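Grasp angle, again

Posted 2/29/20

I spent most of this week on the yaw estimate for long thin boxes. The old code took the segmentation mask from the wrist camera, fit a minimum area rectangle, and closed the fingers across the short side. That works fine for plain cartons. It does badly on anything with a strong print, because the mask gets holes in it and the rectangle snaps to whatever piece is left.

The shortbread box is the worst one we have. It is red and black tartan with a white band around the lower part, and the segmenter likes to call the band a separate object. When that happens the rectangle is nearly square and the long axis can flip by 90 degrees. The planner then asks the gripper to close along the length of the box, the width check fails, and the arm goes back to the start pose and tries the same thing again.

Bram Boersma suggested merging masks by depth before fitting anything. If two regions share a plane within a couple of millimeters and their edges touch, treat them as one. I was against it at first as I expected it to join boxes that are sitting side by side. It does do that. But we already have a separate step for touching objects, so I moved the merge after that step and the problem mostly went away.

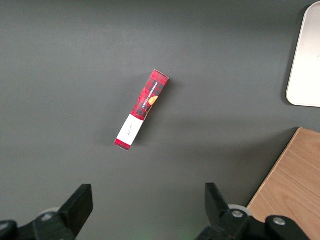
The second change is smaller. The yaw now comes from the edge points of the merged mask, with outliers thrown out, and I keep the last good value from the approach instead of trusting only the final frame. When the fingers get close they cover part of the view, and the final frame was often the worst one.

I replayed 453 logged approaches through both versions. The old code had the axis wrong in 55 of them. The new code had it wrong in 2, both on a shiny tin where the depth is mostly missing. I don't have a fix for the tin.

Replay is not the same as running the arm, so the next step is a full set on the real cell. Bevan Cartwright wants the merge threshold moved out of the code and into the Flongate config file before that, and he is right. I also need to log which masks were merged. At the moment you only see the result, and I lost an afternoon to that.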